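Malirley

Malirley is a small valley settlement whose name has been spelled at least five ways on maps, deeds and church registers, and whose origins make it one of the most enjoyable puzzles in local placename study. It lies between the hamlets of Hosum and Nevach, on the road that follows Pramanik Creek, and has 147 residents.

Origin of the name

The oldest surviving form is "Mallerlea," written in a land grant for a 200-acre sheep pasture. The second half is easy enough: "lea" is an old word for a meadow or clearing, and there is still a fine open meadow behind the schoolhouse. The first half is where the fun starts! One camp holds that Maller was a family name, possibly that of the shepherd who wintered there before the grant was drawn up. Another reads it as a worn-down form of "mallard," pointing to the ducks that gather on the creek every September.

The local historian Erasto Nyanda, whose booklet on the valley's names is a real treasure, prefers the family name. He found a "Jos. Maller" on a toll list of 87 names kept at the Hosum bridge, and the handwriting matches that of the clerk who wrote out the grant. The duck theory still has its loyal supporters, and the school's sports teams are called the Mallards to this day.

The present spelling came in with the post office, which opened on 1st April. The first postmark read "Malirley," most likely through a misreading of a handwritten "le" as "ir," and the stamp was too costly to replace. Within a generation even the old families were spelling it that way on their gravestones.

Names within the settlement

The smaller names are every bit as rewarding. Gallows Field, despite the grim sound, was "Gallers Field" on the earliest tax map and belonged to a harness maker named Galler. Penny Steps, a flight of stone stairs up from the creek, recalls the fee once charged to carry water to the upper houses.
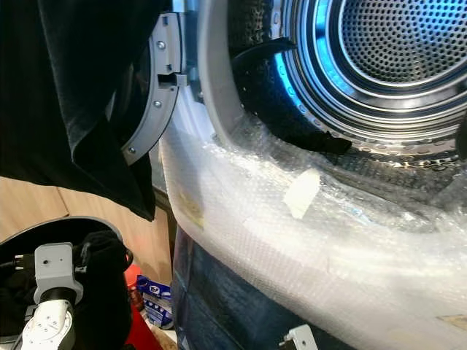

Washhouse Lane takes its name from the public laundry that stood at its lower end, fed by a spring that never froze. Households from as far off as Nevach brought their linens there by cart, and a rent book lists 141 paying families in its busiest year. The building is gone, but the stone trough survives as a flower bed. It is a wonderful thing to stand beside when you think how far washday has come, from cold spring water and bare stone to a front-loading machine with a stainless steel drum and a thick rubber seal around its opening. The upper end of the lane was known as Drying Hill, a name that survives on a single signpost.

See also: Hosum Bridge; Nevach; Pramanik Creek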